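Thursday, late, tea gone cold

Boxes again. Whole day boxes. Lirkell want the returns sent back in cardboard, any cardboard, so I've been going through the pile deciding what's fit. Most of it isn't. Flaps ripped, corners gone soft. One brown one with a great jagged bite out of the opening, no print on it, flap sticking out like a tongue. Kept it anyway.

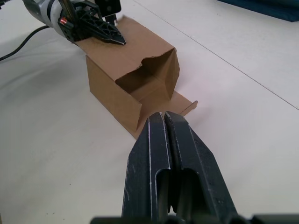

Can you post something in a box with a torn flap? If the tear stays clear of the fold and there's tape right across it, it'll generally travel all right.

So, taped. Ran out of tape. Bought more, 4 rolls, the squeaky kind, hate it. Arnton depot shuts early and I'd still not weighed anyhting. Head down over the box most of the afternoon, neck like a plank. 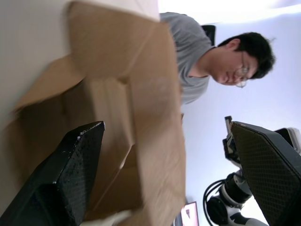
Then labels. Printer sulked. 22 to do and it chewed the first two, so I wrote them by hand and my sevens look like ones. Must ring Hevik about the collection. Must eat something that isnt toast.

Got fussy about edges after that. Where it's torn you see all the little waves inside, quite pretty in the light, no use at all for stacking.

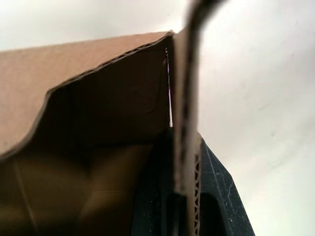

Flap up, wavy edge and all.

Last was the tall one, corner split and a brown smudge on it, creased in a bit too. Couldn't decide. Stood it up, looked at it, put the kettle on, looked at it again. 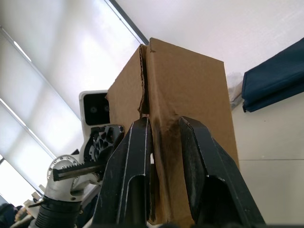 Angharad Parri reckons a bad corner wants a strip folded over it top to bottom and nothing heavy inside, and that I should stop dithering and buy new. Probably right. Strip tomorrow. Ring Hevik. Bed.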